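The Long Table

Vandana Pal had the key to the back room, and on Sunday she let herself in at half past eight, before the shop below had its shutters up. She put her bag on the floor and opened the window as far as it would go. The room smelled of dust and old tea.

Her aunt had rented it for eighteen years. It was over Grewal's, the dry cleaner's, on the road that goes down to the station at Stuscombe, and in that time it had been an office, a sewing room and a place to put people who had missed the last train. The lease ran out at the end of March. The new tenants wanted to see bare walls.

She had already done the cupboard. What was left was the two tables, the posters, the box, and whatever was on the tables.

Devendra Bajpai came up the stairs at nine with a roll of tape round his wrist.

"Is the van coming?" he asked.

"Nisha's bringing it. She said ten."

"So it'll be eleven."

He looked at the tables. He had known them longer than she had. He had carried the front one up the stairs with her uncle, on its side, and they had had to take the banister off to get it round the corner. He went over and put his hand flat on the top of it.

"You're keeping this one," he said.

"I haven't got room for it."

"You've got room if you get rid of the other thing. The glass thing."

"I like the glass thing."

He didn't argue. He pulled out a chair that wasn't going to be kept either, and sat down, and asked if there was any tea. There was. She had made a flask at home and forgotten to bring cups, so she went and found the white mug and rinsed it at the sink on the landing. He drank half of it and set it down at the far side of the table, and she moved the bottle a little so it stayed on its coaster. Her aunt had been strict about coasters. There had been a whole set of them once, and people had taken them home in their pockets, or so her aunt said.

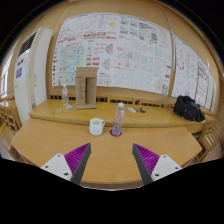

The mug and the bottle, with the box still waiting on the long table.

"What's in the box?" Devendra said.

"I don't know. It was behind the door."

"You haven't looked?"

"I was going to do the walls first."

She didn't do the walls. She sat on the edge of the windowsill and they both looked at the box. It was tall and brown, with reddish printing down the side of it, and it had been standing behind the door for as long as she could remember. As a girl she had hung her coat on it. Her aunt used to say it was Yogesh's and that he would be back for it.

Yogesh Vishwakarma had lodged in the room for one winter. He had worked nights at the Jimell bakery and slept through the day with a scarf over his eyes, and in the evenings he sat at the front table and wrote letters. Vandana had been eleven. He had taught her to play rummy and had never once let her win. Then he had gone to Naritard for a job on the ferries, and he had sent a card, and then another card, and after that her aunt had stopped mentioning him except when somebody tried to move the box.

"He'd be sixty now," Devendra said.

"More."

"He owed your uncle money."

"How much?"

"Five hundred. Your uncle never asked for it. Your aunt did. She wrote to him, I know that, because I posted it."

"Did he answer?"

"She didn't say."

Vandana got down from the windowsill and went round to the long table. She tipped the box towards her with one hand. It was lighter than she had expected and something slid inside it. She put her arm down the opening as far as the elbow and brought out a scarf, grey wool, folded into a square. Under it was a pair of shoes wrapped in newspaper. Under the shoes was an envelope with her aunt's name on it in careful capitals.

She held it out to Devendra, but he shook his head, so she opened it.

There was money in it, in old notes, the sort the shops no longer took. She counted it on to the table. It came to a hundred and eighty-one, with the last pound in coins stuck to a piece of card. There was no letter. On the back of the envelope he had written, "First part. Rest to follow."

"She never looked either," said Devendra.

"No."

"All those years she was cross with him."

A door banged downstairs and somebody shouted up. It was Nisha, and it was only twenty to ten. She had left the van on the yellow line and she wanted to know which table was going first, because she wasn't carrying both of them without a rest.

Vandana put the notes back in the envelope and the envelope in her bag. She folded the scarf again along its old lines and laid it on top.

"The long one," she called. "The long one's for the hall. The other's coming to mine."

Devendra finished his tea and took the mug out to the landing to wash it.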